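Search this notebook Go

Workshop notebook
Thursday, April
Sideboard top, shellac, second try

Started just after 8. Humidity in the finishing room was better than Monday's and the windows had been shut overnight, so I went ahead with the sideboard top from the Dudton house. Walnut veneer, old shellac, white bloom across the left half where something wet sat for a long time. The carcass and doors are staying as they are apart from a clean and a wax.

Where we left it: the first attempt at reamalgamating the old finish pulled the bloom out over most of the top but left a gray patch near the back left corner, and the surface went ropy where I overworked it. I had too much alcohol in the pad and kept going back to the same place. The note I made at the time says "leave it alone," and I didn't.

What I did today

Leveled the ropy area with 800 paper and a little mineral spirits, cork block, with the grain only. Stopped as soon as the ridges were gone. There is one spot near the molding where the color has thinned. It isn't through to the veneer but it is close, and anybody who touches this top after me should stay off that edge with abrasives. I put a strip of blue tape on the underside of the molding to mark it.

Wiped down with clean spirits, left it until the smell was gone, then looked at it in raking light from the side door. The gray patch is still there and is clearly in the finish. It disappears when wet with spirits and comes back when dry. That is better news than I expected. If it were in the wood it would have stayed dark or light regardless.

Mixed fresh shellac from the Dinu flakes, the blond ones. The jar from the winter was still on the shelf and I tested a few drops on glass before throwing it out. It was still tacky by lunch. The flakes themselves are fine. Strained the new batch twice through a paint filter because there was grit in the bottom of the bag. New jar has the mix date on the lid. Please write the date on yours too, there are three on that shelf with nothing on them and I am going to throw them away.

Pad work: cotton wadding in old linen, the linen washed so often it has no lint left. Charged the pad, pressed it out on brown paper, and went over the whole top in straight strokes, coming in off one end and leaving off the other. No circles this time. A drop of oil on the pad face when it started to drag. I did 11 passes before the first rest and left it alone for an hour with the door closed.

After the rest the gray patch was fainter but you could still find it if you knew where to look. Went over just that corner with a nearly dry pad, alcohol mostly, very light, one stroke and away. Waited. Did it again. It cleared after the second time. Then blended with the rest of the top.

By the end of the afternoon the count was 18 passes over the full top. I had planned on more, but the sheen had started to look built up next to the doors, and the owner has asked that it not look new. It can always have another session.

Color

The new shellac is lighter than the old, as expected. Over the thinned spot at the molding it shows as a slightly pale line. I tried two mixes on the offcut of old walnut:

Garnet flakes cut into the blond: right depth, too red under the window.
Blond with a touch of brown umber in alcohol: closer. A bit dead by itself but looks right once there is a clear coat over it.

Going with the umber. It goes on with a small sable brush, thin, and only on the line. Let it sit overnight before padding over it or it will lift and smear. I learned that on the piano stool.

Things that went wrong

The linen on the first pad split at a fold and left a thread in the surface near the front edge. Picked it out with a needle while soft and it closed over. There is a mark if you get down level with it.

Spilled the oil. It went on the bench and not the piece. Bench has been wiped down but it is still slick at the vise end, so put paper down before you set anything with raw wood on it.

The Wasden clamp lamp flickers again. It is the switch. If you turn it past the click and back a little it stays on. Raking light matters for this job, so I would like a new lamp before the next top comes in.

Used linen and wadding are spread flat on the outside rail. Do not put them in the bin in a ball.

Hinges

While the top was resting I took the right door off. Upper hinge had two screws that didn't match the others, one a modern cross-head driven in crooked. Hole is wallowed out. Plugged it with a whittled walnut peg and hide glue, cut flush, and will drill tomorrow. I have slotted brass screws of the right gauge in the tin with the green lid, but the heads are too bright. They can go in the vinegar jar overnight.

The lower hinge is original and tight. Left it.

Old polish buildup in the carving on the door panels came away with a bamboo skewer and a damp swab. Slow. One panel is done and the other is not. Compare them before deciding how far to go with the second, as I think the first is now a little too clean at the center of the leaf. Some of that brown in the recesses is what makes it read from across a room.

Next

Umber line on the molding.
Drill and hang the right door.
Second carved panel, stop earlier than on the first.
Light padding over the whole top once the line is hard, then leave it at least a week before rubbing down with wax.
Write to the owner about the lock. The key turns but the bolt doesn't throw, and I don't want to open it up without asking.

Open question: whether to wax over the shellac at all on the top. Restora usually waxes everything, and it feels nice when it leaves the shop, but this one sits under a window with plants on it and the wax will ring the first time a pot gets moved. I would leave it bare and send it home with a note about saucers. If anyone has a strong opinion, write it in the margin.
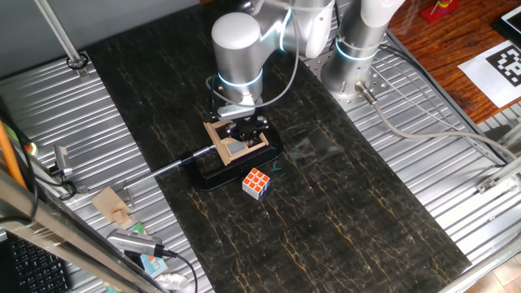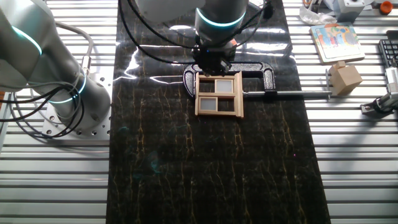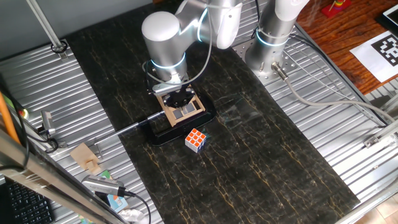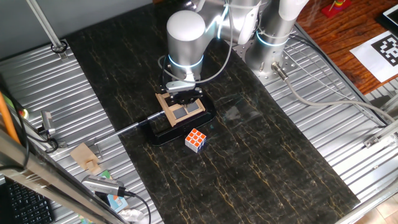
At the ribbed metal table. Tan frame in the gripper in the first and fourth pictures, on the black tray in the third.

Last updated: April
Restora, Dudton workshop | Contact | Copyright Restora | Back to top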